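Week 5 handout: Buying used without getting burned
Household Money Basics, evening section

Okay, so last week we did new versus used for cars, and half of you stayed after to ask about everything else. Fair enough! This week is the everything-else week: appliances, furniture, computers, bikes, the lot.

Start with the question I always start with – what does it cost to own the thing, start to finish? The sticker is only one piece. Say you find a washer for 200 dollars on Fandimon (the local listings site most of you seem to use) and the same model new is 400. Looks like you saved half. Now add delivery, hoses, maybe a repair in the first year, and subtract whatever you could sell it for later. Write all of that down before you message the seller, because once you've driven across Prothero to look at it you'll want to buy it no matter what. I do this too. I own two bread machines.

Then there's the matter of what wears out and what doesn't. A solid dresser can go through four families and be fine. A mattress can't. Computers sit somewhere in between: an older office desktop can be a great buy if you only need email and homework, and a lot of the parts can be swapped one at a time.

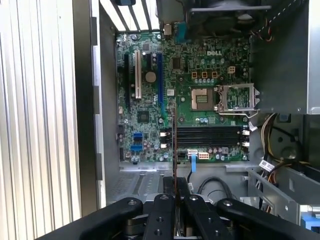
Warranties next, and please read this bit twice. A private seller usually gives you nothing at all. A shop like Ruredo might give you 30 days, or store credit only, or "as is" in tiny print on the back of the receipt. Ask before you pay, and get the answer in writing (a text message is a lot better than a handshake). Check whether the maker's warranty moves over to you, too. Some do, some stop with the first owner.

Haggling! I know, most of you hate it. Two things that work for me: know what three similar ones are listed for, and be nice about it. "Would you take 160 if I pick it up tonight?" gets a lot further than pointing at scratches. If they say no, say thanks and leave your number.

One more cost people skip is getting rid of the old one. In Sevville the pickup fee for a big appliance comes out of your pocket, and plenty of things can't go in the regular trash. Old electronics belong at a drop-off site, and wipe your files first if there's a drive in there.
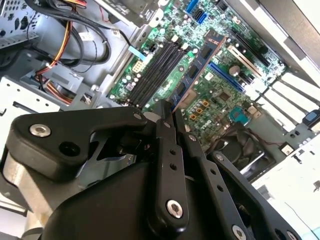
Fig. 2. Desktop computer with the case open.

For next time: pick one thing you might buy used in the next year. Find it new, find it used, and fill in both columns of the cost-to-own sheet. Guesses are fine, just mark them as guesses. Bring it on paper if you can – the projector in our room is moody.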